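1/ Finally replaced the factory stereo in the ute. Went with the Pivach head unit, $378 from Lurkar, delivery included. Posting notes for anyone weighing up the same thing.

2/ Quotes for fitting ranged a fair bit. Tetteh wanted $649 with a reversing camera thrown in. I already have a camera, so I passed.

3/ Ended up booking Teodor Onu at Brunach. $79 for the wiring harness, $100 labour. He had it done before lunch.

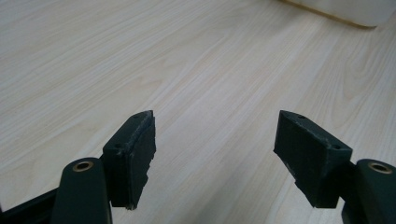
4/ Sound
Bass is tighter than the old unit on the same door speakers. Treble is harsh out of the box – drop it two notches in the EQ menu.

5/ Bluetooth
Pairs quickly. Calls are clear up to highway speed, then the other person starts asking you to repeat yourself. The mic is clipped to the pillar for now and I might move it to the visor.

6/ Steering wheel controls
Volume and track skip work. The voice button does nothing yet. Teodor reckons it needs a setting changed in the harness module, so I'm going back in August.

7/ Colour of the button lights can be changed, but only with the handbrake on. Took me a while to find that in the manual – page numbers in the index are wrong.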